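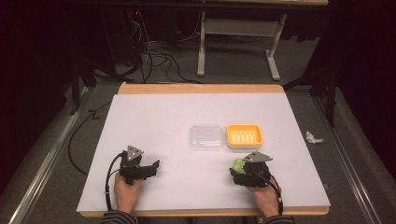
Start Über mich Unterwegs Werksbesuche Archiv Kontakt

26. Mai 2024, von Yasir Chaudhry

Also, ich war bei Wouters in Trirham, und ich bin immer noch ganz voll davon! Wouters packt Badzubehör und Haushaltskram für andere Firmen zusammen, Geschenksets, Probierpakete, solche Sachen. 42 Leute arbeiten dort, die meisten am Packtisch. Zum Tag der offenen Tür durfte man zum ersten Mal auch in den hinteren Teil der Halle, wo seit Dezember das Projekt Liltura läuft. Genau deswegen bin ich hingefahren (mit dem Bummelzug über Trillen, fragt nicht, zweimal umsteigen und kein Kaffee).

Erst mal ging es durchs Lager. Hohe Regale, viel Karton, eine Förderstrecke, die ziemlich laut klappert. Die Kartons faltet eine Maschine schon lange selbst, das Einlegen der Teile machen aber nach wie vor Menschen. Seifenschale, Dose, Schwämmchen, Papier drüber, zu. Unsere Gruppenführerin hat früher selbst in der Spätschicht gepackt und meinte, nach ein paar Stunden greift man im Halbschlaf richtig.

Und dann die Vorführplätze! Man setzt sich an einen Tisch mit weißer Platte, nimmt in jede Hand so einen schwarzen Greifer und arbeitet damit, als wären es die eigenen Finger. Oben auf den Greifern sitzt je eine graue dreieckige Platte mit schwarzen Punkten, hinten geht ein Kabel weg. Damit wird aufgezeichnet, wie jemand zufasst, und aus den Aufnahmen soll später der Packroboter lernen. Kleine weiche Sachen sind wohl das Schwierigste, die muss man fest genug halten, ohne sie zu zerquetschen. Ich durfte auch mal ran und habe mich furchtbar angestellt. Der Daumen will ständig etwas tun, was der Greifer gar nicht kann.

Spannender fand ich aber die Gespräche drumherum. 9 Leute aus der Packerei wechseln sich inzwischen an den Tischen ab, immer halbe Schichten, die andere Hälfte packen sie normal weiter. Eine Kollegin erzählte mir, dass sie abends weniger Rücken hat, dafür müde Augen. Vorher war sie auf den Füßen, jetzt sitzt sie und muss sich konzentrieren, und quatschen geht dabei auch nicht so gut. Das fehlt ihr. Ein anderer mag genau die Ruhe und will gar nicht mehr nach vorne ans Band.

Ich habe natürlich gefragt, was alle fragen wollten: Und wenn der Roboter es dann kann? Die Antwort vom Schichtleiter war ein bisschen gewunden. Bis jetzt gibt es eine Zusage, dass wegen Liltura niemand gehen muss, und es sollen 5 neue Stellen für die Betreuung der Anlage entstehen, die zuerst intern ausgeschrieben werden. Wie lange die Zusage gilt, konnte er mir nicht sagen - oder wollte nicht. Am Kaffeestand klang das dann auch gleich skeptischer. Ein älterer Packer sagte, er bringt der Maschine gerne was bei, aber er hätte das auch gerne auf dem Lohnzettel. Kann ich verstehen.

Die Zahl, die am meisten Eindruck gemacht hat: 2000 Sets verlassen die Halle an einem normalen Tag. Vor Weihnachten deutlich mehr, dann kommen Aushilfen dazu, und für diese Wochen ist der Roboter wohl zuerst gedacht.

Zum Schluss gab es Waffeln im Hof und für die Kinder Kartons zum Bemalen. Meinen Zug in Trillen habe ich trotzdem verpasst. Wer im Herbst hin will: Die Führungen waren schnell voll, also früh da sein und gleich am Eingang in die Liste eintragen, sonst kommt man nur bis ins Lager.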